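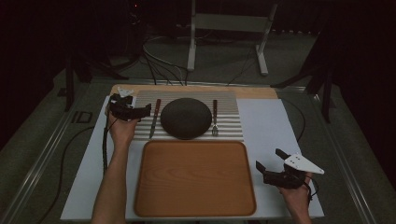
I stopped buying fibre powder in June and I've been eating barley instead. A couple of people asked how that went after I mentioned it in the comments on the bread post, so I've written it up properly.

Some background first. I'd been taking a powder called Flutelora, a white, slightly sweet inulin powder that you stir into a drink. I started on it after a routine blood test, when the nurse asked what I ate on a normal day and I heard myself list toast, a sandwich, and pasta. She didn't tell me to take anything. She told me to eat more fibre and gave me a leaflet, and I went into the chemist on the way home and bought a tub, as it seemed quicker.

The powder did what it said, more or less. It also gave me wind, and I mean a lot of it, mostly between three and five in the afternoon. I cut the dose in half and it got better but didn't go away. I've read since that inulin does this to plenty of people, particularly if they start with a full scoop, as I did. It was also dear for what it was.

The barley came about through the shop. Levchenko is the grocer next to the bus station in Ollport, and I get the 226 home from outside it, so I'm in there most weeks for rye bread and pickles. They sell barley in 700 g bags, two kinds side by side. I had always thought barley was the small white stuff that goes in soup. That is pearl barley, which has had the hull and most or all of the bran polished off. The other kind is browner and has only lost the outer husk. It's sold as pot barley in some places and hulled barley in others, and the two names don't always mean the same thing, so look at the grain and not just the label. Browner usually means more of the bran is still there.

Svitlana Karpenko, who I used to work with in Litetstead and who trained as a dietitian after she left, put me right on something. I'd assumed pearl barley was pointless, the way white rice is thin on fibre next to brown. She said a lot of the fibre in barley runs through the whole grain and isn't only in the outside layer, so the pearled sort is still a decent food and I shouldn't be snobbish about it. The type she talked about most was beta-glucan, the same one people go on about in oats. It's soluble and makes the cooking water go thick. If you've ever left barley soup in the fridge overnight and found you could stand a spoon up in it, that's why.

She also said to go up slowly and drink more water, and to see my GP before changing anything if I were on tablets. I'm not, but some of you will be. Barley has gluten in it as well, so it's no good for coeliacs.

**How I cook it**

I do one big pan and eat from it for three days. Rinse the barley, cover it with plenty of cold water, bring it up, turn it down, put the lid on with a gap. Pearl takes half an hour or a bit over. The brown sort takes closer to an hour, less if you soak it overnight. I drain it when it's chewy but not hard in the middle. I salt it at the end, out of habit.

I spread it out on a tray to cool quickly and then it goes in the fridge in a tub with a lid. It does clump. A splash of hot water from the kettle loosens it.

Things I've had it with:

- fried mushrooms, a lot of black pepper, and a spoon of soured cream
- tinned mackerel, chopped pickle and dill
- leftover roast carrots and feta
- warm milk, grated apple and cinnamon, for breakfast (better than I expected, though my husband won't touch it)
- stirred into tomato soup from a carton, on a bad day

I tried it in place of rice with a curry and didn't like it. It's too chewy and the sauce sits on top. I also tried barley flour in pancakes, which came out grey and heavy. I may have another go with half wheat flour.

**What changed**

For the first week, not much. I had a small portion once a day and kept the powder going at half a dose. In the second week I stopped the powder and had a bigger portion at lunch. There was some wind that week too, but it settled.

After that I kept a food diary for a while, as Svitlana suggested, and added up the fibre from the packets. The best day came to 26 g. The advice here for adults is 30 g, so I was still short on my best day, and that was with beans at teatime. Before all this I must have been at half that. It made me look at the rest of what I eat, and I've changed the bread and started leaving the skins on potatoes.

I'm less hungry in the late afternoon. I used to have biscuits at four and now I often forget. That could be the barley or it could be that lunch is simply bigger – I can't tell from a test with one person in it. I haven't lost any weight and wasn't trying to. My sleep is the same as ever.

The blood test gets repeated in the autumn. I'll put the cholesterol number up when I have it, whichever way it's gone.

There's still a third of a tub of Flutelora in the cupboard. I'll take it with me when we go away, when there's no pan to hand and lunch is whatever the garage sells. Half a scoop, though, and not before a long drive.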